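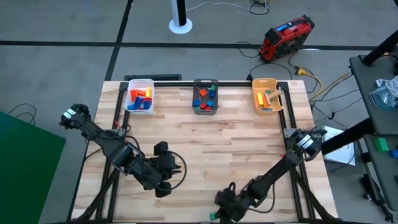 ## Workshop floor and benches: check before opening

Building: Lutulstead hall, ground floor
Checked by: Bernadette Doucet
Month: March

Marks used: OK = no action. W = watch, look again next month. F = must be fixed, see comment.

### 1. Floor

- [x] Concrete swept, no sawdust along the walls. **OK**
- [x] Cracks filled and level. **W** The old crack near the side door is opening again. I can put a coin in it, but the shoe does not catch. I have marked both ends with pencil so we can see if it grows.
- [ ] Mats flat, corners not lifting. **F** The mat by the sink has one corner which stands up. I put it away in the store. Please do not bring it back before it is replaced.
- [x] Yellow line in front of the electrical cabinet is visible and the space behind it is free. **OK**

### 2. Benches and tables

- [x] Tops without splinters. I pass a cotton cloth over the wood and look where it catches. **W** It caught two times on the long bench, on the window side. Sanded by hand, 340 paper. To be oiled.
- [x] Legs tight, table does not rock when I lean on the corner. **OK**
- [x] Glue lines closed on the butcher-block tops. **OK** Last winter the air was very dry and one joint opened a little. It has closed now by itself.
- [ ] Vises open and close for the full length. **F** Vise 5 is stiff for the last part. Ansel Ferreira cleaned the screw and it is better, but not good. A label is on the handle.

### 3. Small parts and bins

- [x] Every bin can be carried with one hand. **OK**
- [x] No bins on the floor in the walking way. **OK** At the last check there were several, so I thank everybody.
- [x] No broken rims or sharp plastic. **OK**
- [ ] Screws and nails kept apart from the children's material. **F** I found wood screws in the drawer with the crayons. I removed them, but the drawer has the wrong label, and it will happen again until the label is changed.

### 4. Electricity

- [x] Cables without cuts, plugs not loose. **OK**
- [x] Safety switch tested with the button. **OK** Tested at 7:40 in the morning, before the lights were needed.
- [ ] Extension cords fully unrolled when in use. **F** The Drunetico reel was in use half rolled, with the heater on it. The reel was warm to my hand. A heater must go directly in the wall socket.
- [x] Lamps over the benches all working. **W** One tube is flickering. The replacement is ordered from Lonano, order 1128.

### 5. Fire and exits

- [x] Extinguisher hanging on its hook, needle in the green part. **OK**
- [x] Side door opens without key from inside. **OK** It is heavy when there is wind. A small person must push with the shoulder.
- [ ] Oily rags in the metal can with lid. **F** The can was there and the rags were beside it. This is the same comment as last time, so I would like that we speak about it at the next meeting.

### 6. Comments after the check

Ansel asked if the crack in the floor is for us or for the owner. I have read the rental paper from Ambrose again. The floor is for the owner, but only if we inform him in writing. I will write the letter and attach the pencil marks with their measures.

The heater question is more urgent for me than the floor. Until there is a second wall socket on the north side, please use the heater only at the south bench.

Open points: mat, vise 5, drawer label, cord reel, rags.

Signed: B. Doucet
Second reader: A. Ferreira, "agree, but the vise needs a new nut, I will ask the price"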